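From: Lindalva Furtado
To: housekeeping-exchange list
Date: May 26, 2021
Subject: Re: white film on tubs and black faucets, what do you use?

Dear Nayara, dear all,

Thank you for your message. I wanted to answer the same day, but we were changing the linen supplier and I had no quiet hour. I put my answers between your paragraphs, I hope it is easy to read.

Nayara Magalhães wrote:

> Hello everybody. We opened the new bathrooms at Gouveia and
> already I have complaints. The tubs are white and look good from
> the door, but when you pass your hand there is a film, a little
> rough, mostly near the drain. Our team washes them every day with
> the pink product that came in the starter box.

I know this film very well. We had it at Marament in the first year, and I blamed the staff for it, which I regret. The water in our valley is very hard. What you feel with the hand is lime mixed with soap, and the lime holds the soap in place. A neutral product will take some of the soap and leave the lime, so the next day the soap has a good place to sit again. You can wash every day for a month and the film will grow.

Please first ask the water company for the hardness of your water. They gave me ours by telephone in two minutes. Then you need a mild acid product, and you must read the label of the tub maker before you choose it. Acrylic and enamel do not accept the same things. If your tubs are enamel, look for the words "safe for enamel" and do not trust the salesman. Citric acid is usually described as mild, but we once left it too long on an old enamel tub in the annex and the shine never came back in that place.

> How long do you leave the product on? The bottle says 9 minutes
> but my team has 2 bathrooms waiting for each person and they say
> it is not possible.

It is possible if you change the order of the work. Ours was: bathroom, then beds, then dust, then floor. Now the person enters, opens the window, puts the product in the tub, goes to strip the beds, and comes back to rinse. The product works alone while the beds are done. We lost no time with this. I must say that the older colleagues did not like it in the beginning, they felt that they were walking back and forth for nothing. After the summer they did not want to return to the old way.

We do the acid once a week only, in the rooms that are occupied, and at every departure. On the other days it is warm water, a few drops of dish soap and a soft cloth. Rinse well, and dry. The drying is more important than the product. If the water does not stay on the surface, the lime does not stay either.

> The second problem is the black faucets. After three weeks I see
> gray spots on them and the owner is asking me who scratched them.

Maybe they are not scratched. On matte black the lime looks gray, and it can look exactly like damage. Take a soft cloth with half white vinegar and half water, hold it on the spot for a short moment, no more than one minute, then rinse with a lot of water and dry. Try this at the back of the faucet first, and ask the maker if vinegar is allowed for this finish. If the spot is gone, you can tell the owner it was only the water. If it is still there, then somebody used the green side of the sponge. We removed all green sponges from the carts. It is cheaper than to discuss it.

Never spray on the faucet directly. The spray goes behind the handles, where you cannot rinse. Spray on the cloth.

> Also, which cloths do you buy? And do you use one color for
> everything?

We use microfiber with four colors. Red is for the toilet and only for the toilet. Pink is for the tub and the basin, blue for glass and mirrors, yellow for furniture. Perhaps red and pink are too similar, a colleague from Ondomside told me this and she is right, in a dark corridor you can confuse them. When we order again I will ask for green in place of the pink.

We bought 85 cloths from Cukeo and after one season roughly half were still good. Wash them at a moderate temperature and do not use softener. The softener closes the fibers and then the cloth only pushes the water from one side to the other. I wrote this on paper above the washing machine, and still I find the softener bottle there.

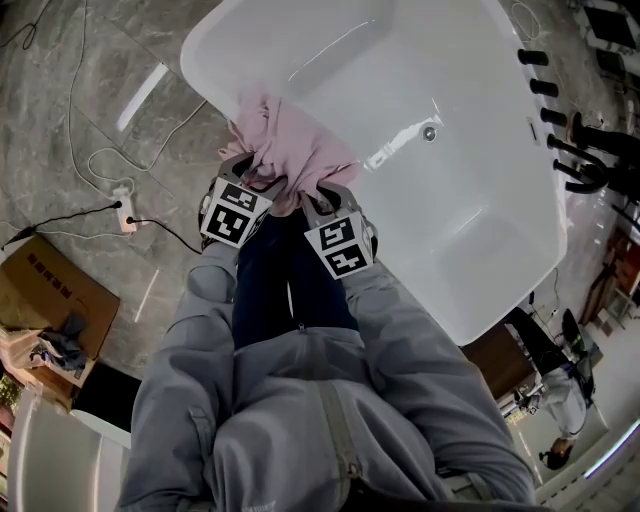

Marament Housekeeping and Laundry Department

For a freestanding tub please remember also the outside and the floor around it. The guests step out with wet feet and the drops dry on the lower part, where you do not look when you stand. I ask my team to go down on one knee at the end and look along the side against the light of the window. If there are faucets on the rim, the cloth must go between them, one by one.

> Last thing, do you have a written checklist that you can share?

Yes, but it is in Portuguese and has many notes by hand. I will translate it and send it to the list before July. If somebody has a good one in English already, please send it first and I will be happy to do less work.

I have also one question for all of you. Our tub drains smell a little when a room is empty for more than a week. We run the water for a minute and it helps, but I do not have a person to do this in every closed room in the low season. Does anybody pour something in the trap that stays longer? Somebody told me cooking oil, and I am afraid of it.

With kind regards,
Lindalva Furtado
Marament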